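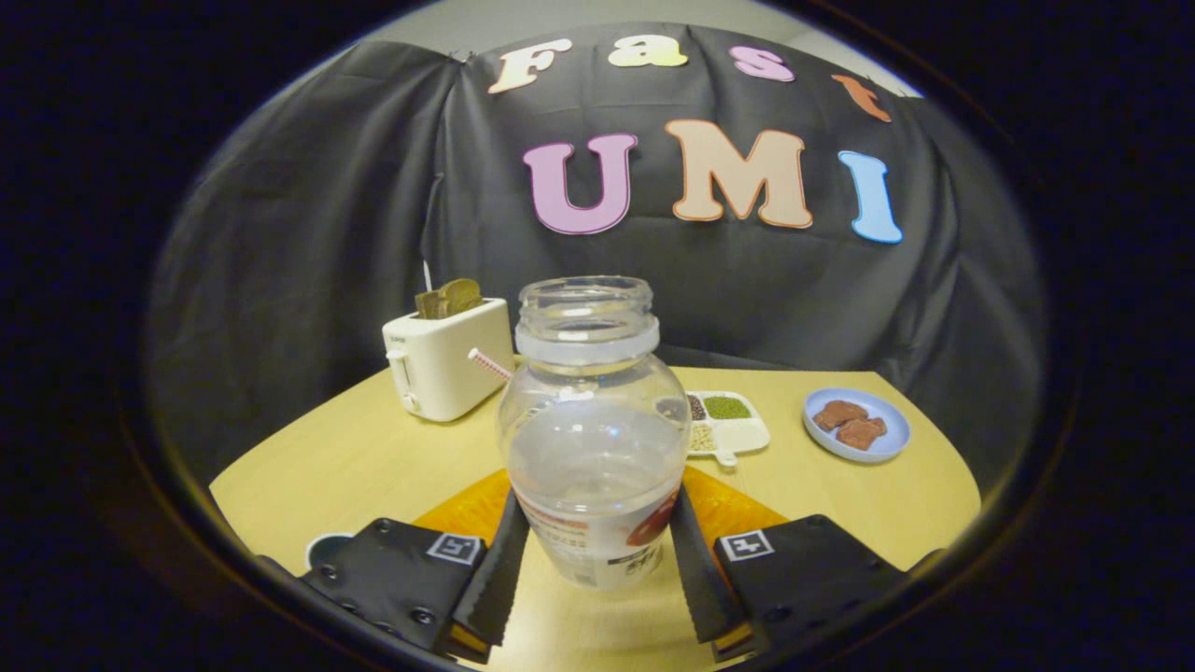 Re: width estimate on transparent objects
From: Arsalan Rizvi
Date: 05/06/2020

> Did you retrain for the clear jar, or is that
> the February checkpoint? Turo gets much worse
> numbers on ours.

February checkpoint, no retraining. Finger width comes from the two fiducial tags alone, so the jar walls don't enter into it. We ran 60 grasps low on the body and 50 at the neck, then dropped 12 of the neck runs where a tag was lost for more than five frames.

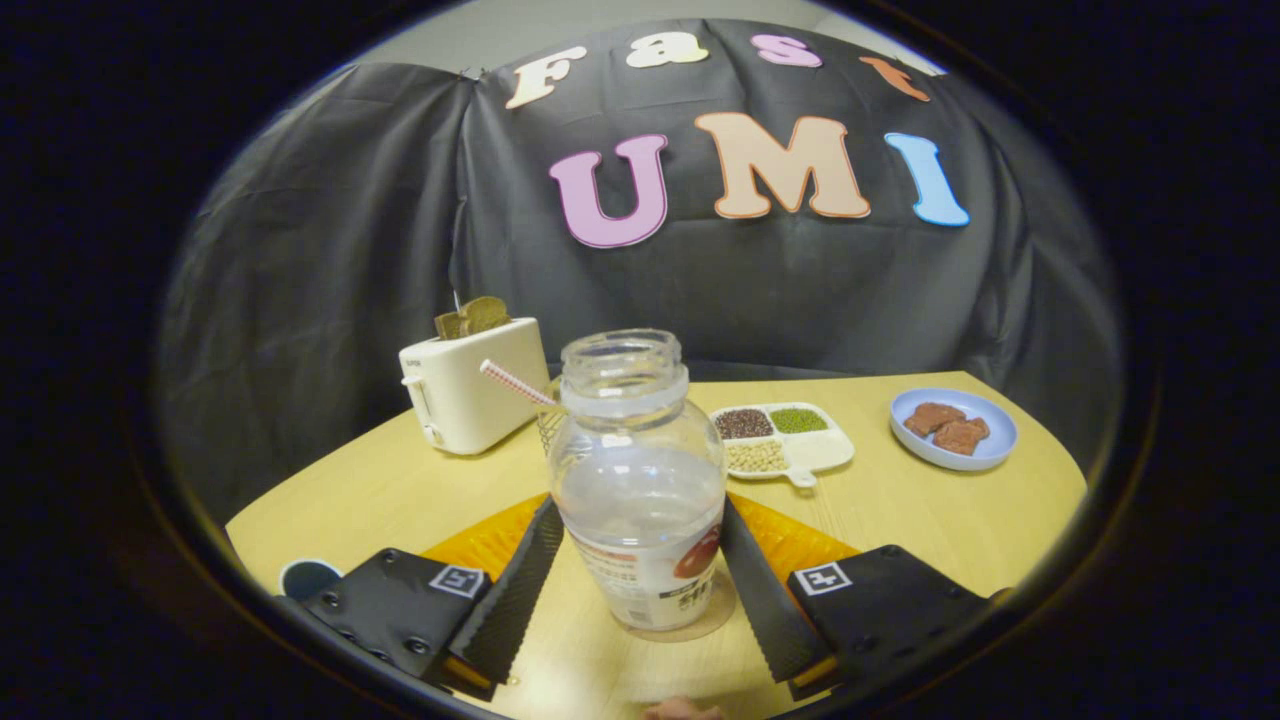 Pose is another matter. SLAM drift was higher with the Khattak settings than with the Sernham ones, mostly on fast approaches. Can Turo send the tag size from their config? A wrong value there scales every width.

Arsalan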